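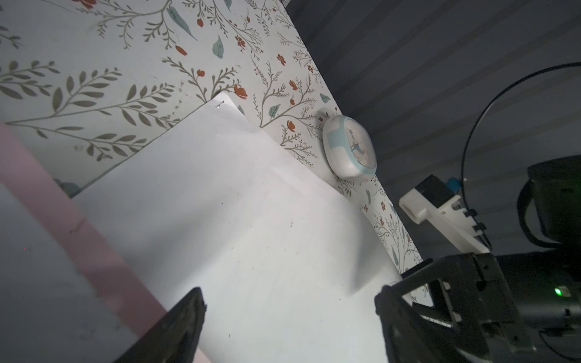
2018-07-27

Paper day for the summer robotics club, two-arm cell, binder task. The goal for the Wurnness round in November is still the same: get printed sheets into a ring binder and close it, no hands in the cell. We score on pages that end up inside, so a creased page counts and a page on the floor doesn't. I spent the first hour on the wrist view. The trouble with that view is the background. White paper against a cream floral print gives the page finder very little to work with, and where the far edge curls up it gets lost among the stems and leaves. The pink is much easier to pick out, so for now we locate the pink first and search for white from there.

Settings changed this morning: grip force down one step on both arms, approach speed 200 on the left and left alone on the right. Sauerland config file, revision 13. Please don't edit revision 12, I want it for comparison.

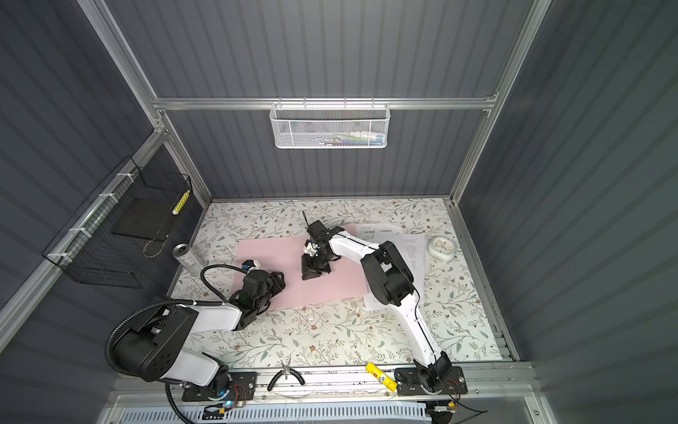

The left arm still starts moving before the right one has reported that it's in place. I added a wait of 2 seconds in the Fuvley script. It's ugly and it costs us time on every page, but we can at least test the rest of the sequence. The proper fix is a handshake between the two controllers and I haven't started on that.

Also recalibrated the table plane. The old values were from before we put the new covering down.

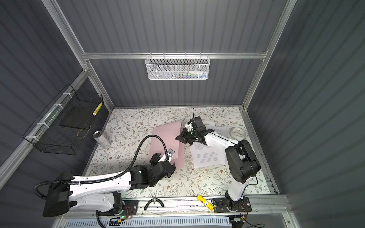 Both arms over the pink sheet, printed page to the right.

Log for the session is saved as run 1231 in the Pluter folder. Joint data for both arms is there, plus the wrist views. I haven't trimmed it.

Open question is whether to hold the page near the rings or out at the corner. Near the rings the page bends less, but there is hardly any room for two grippers and the planner gets slow.
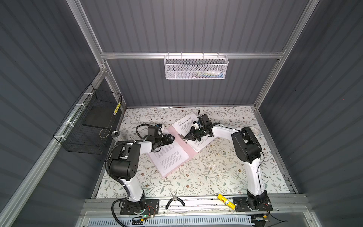 Fuvley bench team wrote back on that: they would go for the corner and let the second arm do nothing except keep the cover flat, and they think the slow planning comes from our collision margins being set too wide. Worth a try, it's a one-line change.

To do next session:
Tighten margins, rerun near the rings
Corner grip with left arm holding the cover
Start the handshake
Ask for plain matte sheet to go over the floral print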